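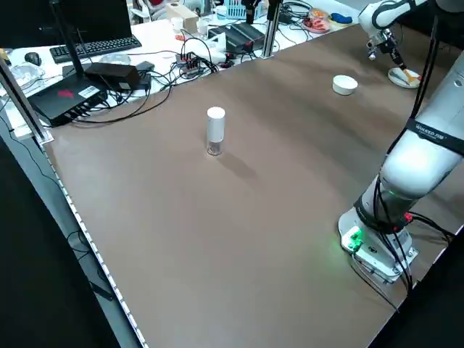
Usa Chaiyaporn asked whether we could go through the arm properly before the next open evening and write down more than ticks this time, so the comments have grown a bit. Sorry in advance to anyone reading on a phone!

KERKUS BENCH – ROBOT ARM SAFETY CHECK
Shared workshop, May
Checked by: Güven Bayram

1. Base bolts
OK. All tight. I went over them with the short key and then again with the long one, as I never quite trust myself after lunch. Please don't use the thread glue from the Ladness drawer on these, we do want to be able to take the arm off again one day.

2. Status light
OK. Green on the base with the arm at rest. If you see any other colour, stop and look it up in the folder before you press anything.

3. Cables on the arm
OK, with a comment. They loop down past the base and off to the right, and I'd like a little more slack at the joint (it pulled slightly when I turned the arm as far as it goes). Two new ties are on order from Rokesine. Until they come, keep to the slow program.

4. Gripper
OK. Fingers open and close evenly and nothing rattles. Wiped down with a dry cloth. Do try it over a plate with something light before you go on to anything you'd be sad to lose.

5. Emergency stop
OK. Pressed at slow speed and again at 60 per cent, and the arm stopped both times. Resetting takes almost 4 seconds, so be patient with it and don't keep jabbing the button – I did exactly that and had to start over.

6. Table top
OK. Nothing wobbles. Bottles and jars can stay out while you work, as long as they're in the program as things to avoid. The Uçar script has a page for this and it's friendlier than it looks.

7. Side bench
NOT YET. The tangle of black cables by the power strip wants an hour of somebody's time and a packet of labels. I'd be very happy to make the tea while it's being done.

8. Folder and log
OK. Log is up to page 94. Lovely to see so many of you writing in it, but please put your name as well as the time, or I can't come and ask what you meant by "funny noise, gone now".

Arm may be used at slow speed. Item 3 to be looked at again when the ties are fitted, item 7 still open.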